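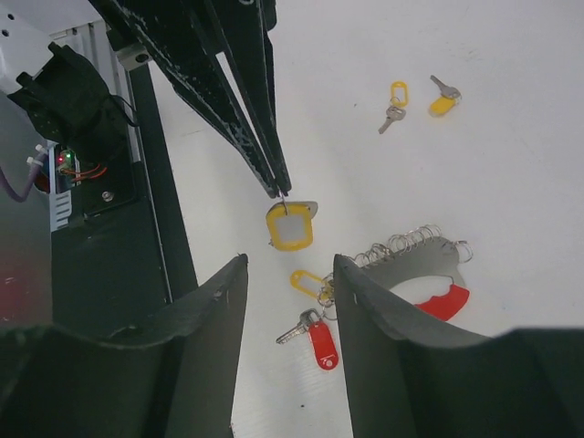
Keeping the keys of your workbench drawers in order

3 min read

When a bench has seven locking drawers, the keys become mixed very fast. In our shop in Bomamside we write the drawer number on each tag with pencil first, and with ink only after one week of use.

Keep the spare keys away from the bench, in a closed tin. Do not put oil in the drawer lock, it collects the sawdust. Dry graphite is better, a very small quantity, two times in the year.
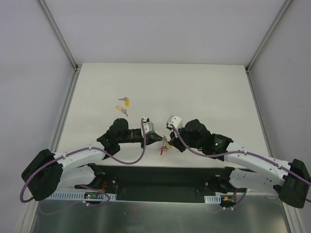 Loose keys with yellow tags, and a small bunch.

If the key turns hard, please do not force it. Pull the drawer a little toward you and try again. On our old Skakari bench this helps almost always.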